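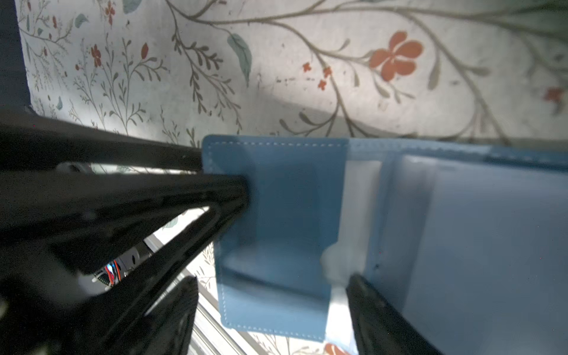 Preketside releases Paltovon 2, a teaching kit for two-fingered grippers

Wednesday, April 1, 2020

Preketside has released Paltovon 2, the second version of its kit for teaching handling tasks to robot arms. The kit allows an operator to show the arm a task in one of two ways: by moving the arm by hand with its joints released, or by driving it from a separate hand controller at a desk. Both methods write to the same recording format, and a task may be started in one and corrected in the other.

The release is aimed at work with soft and folding goods, such as wallets, purses, cloth pouches and document covers. Items of this kind change shape when they are gripped. A fixed program written for one position of the item often fails at the next, and the fingers have to follow the material as it gives.

Recording

In Paltovon 2 each demonstration stores the joint positions of the arm, the opening of the fingers, the motor current at the gripper and the view from a small camera mounted at the wrist. The streams share one clock. In the first version the camera kept its own time and the files had to be lined up afterwards with a separate tool, which has now been withdrawn.

The standard recording rate is 20 readings per second. A rate of 100 is available for joint position and motor current where contact with the item is brief. The camera rate does not change with this setting.

Operators can mark a demonstration as good, poor or incomplete when it ends. Poor and incomplete recordings are kept unless they are deleted by hand, and can be left out when a set is exported.

Remote control

The hand controller has been revised. Finger opening is now set by a trigger with adjustable travel, so that a small movement at the start of the range can be given over to light pinching. Resistance at the trigger rises with motor current at the gripper. This gives the operator a coarse sense of load but is not a calibrated force reading and should not be used as one.

The controller was designed with Sönmez, which also supplies the trigger unit. A cable of 10 metres is included. Wireless operation is not supported in this release.

Trials

The kit was tried at the Kodier workshop in February. Operators recorded 3,000 demonstrations of opening, turning and closing small folding goods, using both methods. Items were laid on plain and patterned surfaces, so that the recordings would not depend on a single background. The full set is supplied with the kit, along with the operators' marks.

Availability

Paltovon 2 can be ordered from Preketside from today. Owners of the first version can install the new recording software without charge. The revised hand controller is sold separately and needs the new software to run. Recordings made with the first version can be opened but cannot be extended.

Technical questions and requests for the data sheet should be sent to the Preketside sales office.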